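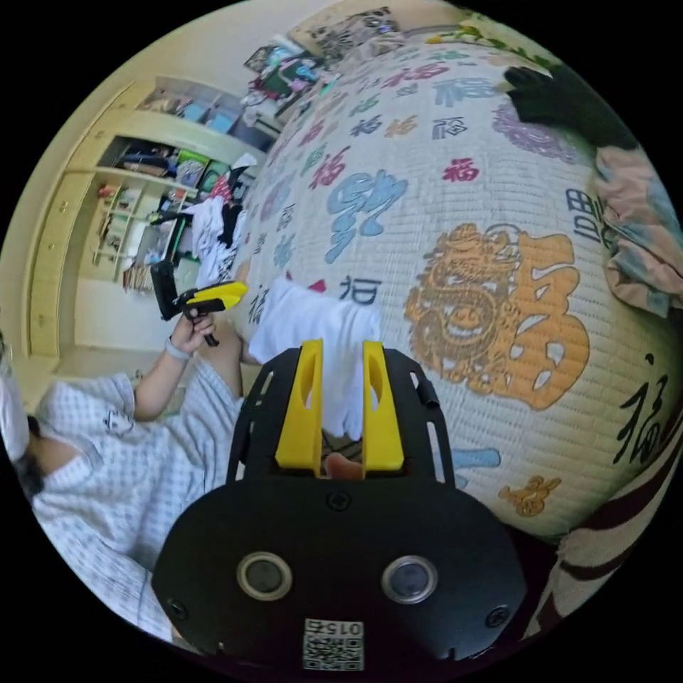 White cloth over a quilt. Cover fabrics and filled bedding need different wash settings.

Washing a quilt at home: load size, water and drying time

A filled quilt behaves differently in a washing machine than a sheet or a towel. The cover is a thin woven fabric that wets quickly. The filling sits behind it in stitched channels or boxes, traps air, and wets slowly. Most of the common faults in home-washed bedding, including clumping, detergent residue and a stale smell after storage, come from treating the two layers as one.

Harngate, a laundry with two shops and a small test room in Ketdale, spent part of April working through a batch of quilts with cotton, wool and polyester fillings. The quilts had all been in household use. Each was weighed before washing, after the final spin and at intervals during drying.

Load size is the first limit. A drum rated by weight is rated for compact items, and a quilt reaches the volume limit long before the weight limit. Harngate's working rule is that a dry quilt should fill no more than two thirds of the drum when placed in by hand without force. Packed tighter than that, the quilt turns as a single mass and the center of the roll receives little water. Quilts that fail this check go to a 20-kilogram machine.

Detergent is the second. Filling holds wash water, and whatever is dissolved in that water stays behind if the rinse is short. The test room used half the normal dose of liquid detergent and added one extra rinse. Powder was dropped early in the work after undissolved grains were found along the seams of two polyester quilts. Fabric softener was left out throughout. It coats fibers and reduces the loft of wool in particular.

Temperature depends on the filling and on the care label, which takes priority over any general figure. Cotton-filled quilts with colorfast covers were washed warm. Wool was washed cool on a gentle cycle with a slow spin. Old patchwork with unknown dyes was tested first with a damp white cloth pressed against each dark fabric. Any color on the cloth meant the quilt was kept out of the machine.

The spin matters more than many owners expect. Cotton filling leaves the drum heavy, and a second spin removes water far more cheaply than heat does. It also puts stress on hand stitching. For machine-quilted pieces with close rows the second spin is safe. For hand-quilted pieces with wide spacing, Harngate stops after one and accepts the longer drying time.

Drying is where the results spread out. In the test room, polyester quilts laid across two parallel rails reached their starting weight in 12 hours. Cotton took 14. A quilt hung over a single line took longer in every case, as the two halves lay against each other and the lower edge collected water. Turning the quilt once, midway, evened out the result.

Surface feel is a poor guide. A cover can feel dry while the filling behind it is still damp. Owners without a suitable scale can press a folded section between both palms for a slow count of 20 and check for coolness when it is released.

Storage follows the same logic. Wornolora, a bedding maker that supplies quilts to the Villa guesthouse, ships its spares in cotton bags and advises against sealed plastic for anything kept longer than a season. Refolding along different lines a few times a year limits permanent creasing in the filling. Shelves should be lined where bare wood would touch a pale cover.

Washing frequency is a matter of use. A quilt kept over a top sheet and inside a removable cover needs a full wash once or twice a year. The cover itself can go in with the weekly sheets.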